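布を扱う工程の自動化と現場の配置転換 Huvley運用担当に聞く

家事代行とリネン類の手入れを手がけるHuvleyは、布物の前処理工程の自動化を進めている。計画名はDresta。小物の布を洗い、絞り、広げて次の工程へ渡すまでの手作業をロボットアームに移すもので、7月から作業データの収集が本格化した。現場の配置と評価を受け持つ運用担当者に、工程の変化と人員への影響を聞いた。

対象工程の選定

最初に自動化の候補となったのは搬送と計量だった。いずれもDevadigaの拠点で稼働しており、作業者が台車を押す場面はほぼなくなっている。残ったのが布の持ち替えである。

「硬い箱であれば、位置と向きが決まれば把持点も決まります。布は持ち上げた時点で形が変わるので、次につかむ場所をその都度選び直すことになります。水を含むと重さの偏りも出ます。人はそこを意識せずにやっていますから、手順書に書き起こそうとしても書けませんでした」

手順書を作る試みは一度行われ、途中で打ち切られた。熟練者に聞き取りをしても「端を探す」「重いほうを下にする」といった記述にとどまり、動作の条件として使える粒度にならなかったためだという。その後、作業者自身が手持ち式のグリッパで作業し、その動きを記録する方式に切り替えた。

記録作業の中身

作業者は左右の手に1台ずつグリッパを持ち、指先のパッドだけで布を扱う。素手で補助することは認めていない。1回の記録は600秒を上限とし、超えた場合はそこで区切って別の記録として扱う。

「最初の週は、普段なら数秒で終わる折り返しに何倍もかかっていました。指が2本しかない状態ですから、布をつまんだまま裏側へ回すことができません。片方で保持して、もう片方で端を取りに行く。この順番が身に付くまでが一つの山です」

集計時点で収録数は1187件、うち258件が不採用となった。不採用の理由で多いのは、布がカメラの視野から外れたもの、次いで把持が浅く、途中で布が指先から抜けたものである。抜けたこと自体は不採用の理由にならない。抜けた後につかみ直すまでが記録されていれば残す。

「失敗した動作を捨てると、うまくいった例しか残りません。実機は失敗しますから、そこから戻る動作が必要です。この基準は現場にはなかなか伝わりませんでした。失敗を残すと評価が下がると受け取られたので、採用件数を個人の査定に使わないことを文書にしました」

作業環境

収録は作業場だけでは行っていない。家具や生活用品が置かれた居室でも実施する。背景が毎回同じだと、場所が変わったときに布の輪郭を取り違えるおそれがあるためだ。照明も統一せず、床や卓上の反射もそのままにしている。

布の種類は担当者が指定する。表裏で色の違うもの、縁に別色のトリムが付いたもの、吊り下げ用のループが付いたものは優先度が高い。

「表裏の色が違えば、どちらの面が出ているか後の確認作業で判別しやすい。ループは人がつかむには便利ですが、グリッパでは引っ掛かりの原因にもなります。どちらに使うかは作業者に任せています」

灰色の地に黄色の裏面、黒い縁という布は、この条件に当てはまる。パッドは青で、黒い指と見分けがつく。

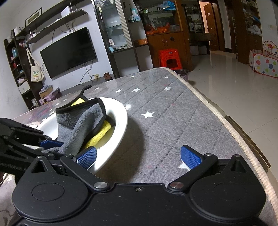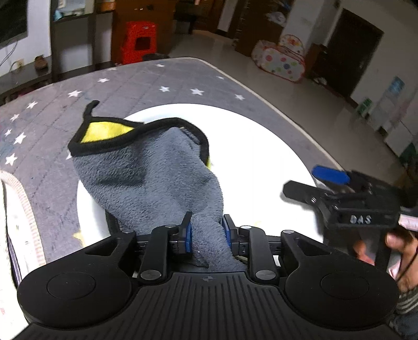
人の仕事はどう変わるか

前処理の担当は現在3班で組んでいる。計画では、実機の導入後に1班分の人員を確認と例外処理に移す。例外処理とは、ロボットが把持を繰り返しても進まない布を人が引き取る作業を指す。

「人を減らす計画かという質問は、説明会で最初に出ました。今期については減らしません。ただし、同じ仕事が残るとも言っていません。布を洗って絞る時間が短くなり、判断して止める時間が長くなる。体の負担は軽くなりますが、画面を見る時間は増えます」

手荒れと手首の痛みは、以前から離職理由の上位にあった。水に手を入れる時間が短くなることは歓迎されている。一方、グリッパによる記録作業には別の負担がある。握り続けると前腕が疲れるため、連続して担当できるのは午前中までとし、木曜は記録を入れずに通常作業へ戻している。

評価の仕組みも見直しの途中にある。従来は処理枚数が基準だったが、例外処理では難しい布ほど人に回ってくるため、枚数で比べると担当者に不利になる。現在は引き取りから完了までの所要時間と、再投入の可否を併記する案を試している。

「熟練者ほど不満が出ました。手の速さで評価されてきた人たちですから当然です。記録作業では、その速さがそのまま出るわけではありません。ただ、見ていると次に持つ場所を決めるのは速い。その部分を評価の項目に入れられないか、検討しています」

残っている問題

グリッパの消耗品はMakierから調達している。パッド表面の摩耗が進むと、濡れた布で滑りが出る。交換の目安は使用時間で決めているが、布の種類によって減り方が違うため、作業前に目視で確認する手順を加えた。

記録データに映り込む室内の扱いも決める必要があった。居室で収録する場合は事前に居住者の同意を取り、書類や写真など個人を特定できる物は、指摘があれば該当区間を削除する。保管期間についてはまだ社内で意見が分かれている。

実機の試験は単独の工程から始める。洗い桶から布を引き上げ、隣の台に広げるところまでで、折り畳みは含まない。折り畳みについては、記録の件数が足りないとしている。

「折り畳みは最後まで人に残ると思います。少なくとも来期の人員表は、その前提で組んでいます」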